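Folding small boxes without crushing them

I spend my days at Lenance teaching a pair of arms to handle cardboard, and it's made me much better at it in my own kitchen! My top tip is to hold a narrow box at both ends and let one hand lead. Jeptoo Mugo and I compared the two ways over 200 runs each, and with both arms pushing equally we got 19 crushed boxes. With one leading and the other just following – 2.

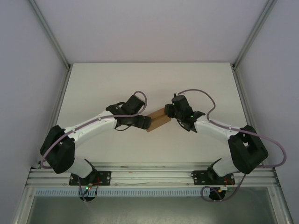 So at home I lead with my right and keep the left soft, thumb off the crease. Tea boxes, candle boxes, all the same. If the card's gone stiff, run a spoon handle down the fold first (the arms don't get a spoon, poor things) and then tuck the flaps in, short ones before long.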